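Snack and Drink Shelves at Hendden

Last updated 8/8/20

Hendden is the small practice shop on the ground floor of the Bridar building. It is set up like a corner store, with real packages on gray shelves, and people come in to work on stocking and facing. Facing means bringing everything up to the front of the shelf with the label turned out. The shop carries 93 different items. Most are snacks and drinks, and they get handled a lot.

I keep this page so the shelf plan has something to go with it. The plan itself is a printed sheet, and it only gives names and positions.

Snack shelf, low. Canisters and bags share this one, with the bags at the left end. Red, blue and purple canisters are easy to tell apart from across the room, and the lids help too. 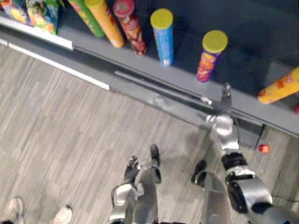 Canisters are the most common thing to find out of place. They are tall for their width, and once one tips over it can roll. Efa Ruddock wrote the rule we use now: stand up the fallen ones first, then straighten the leaners, then turn the labels. Bags go last. Their position depends on how much room the canisters leave.

We tried shelf dividers from Jastska in January. They held the canisters well but took up too much width, and we went back to open shelves after 17 sessions.

Drink shelf, upper. Green soda bottles to the left, then the small jars, then the milk tea cups at the right end.

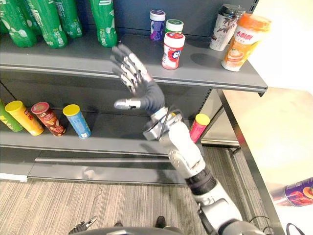

The jars were moved here from the snack side so that short items would have a place between the bottles and the cups. So-yul Lim asked for that change — she found the jars got lost behind bigger packages. The cups should stay at the end, where they can be lifted out without reaching past anything.

Packages are replaced when the print wears off or the sides dent. We have gone through over 100 so far.

Comments (3)

Hyun-seo Ki: Is the plan sheet the same for both shelves? Mine only has the snacks on it.

Corina Nägeli: The drinks are on the back of the sheet. Some copies were printed on one side only.

Efa Ruddock: Please put the purple canister back by the blue one when you finish. I keep finding it with the jars.

Contact: Pravesh Hendricks, Room 489
© Hendden Practice Shop
Back to top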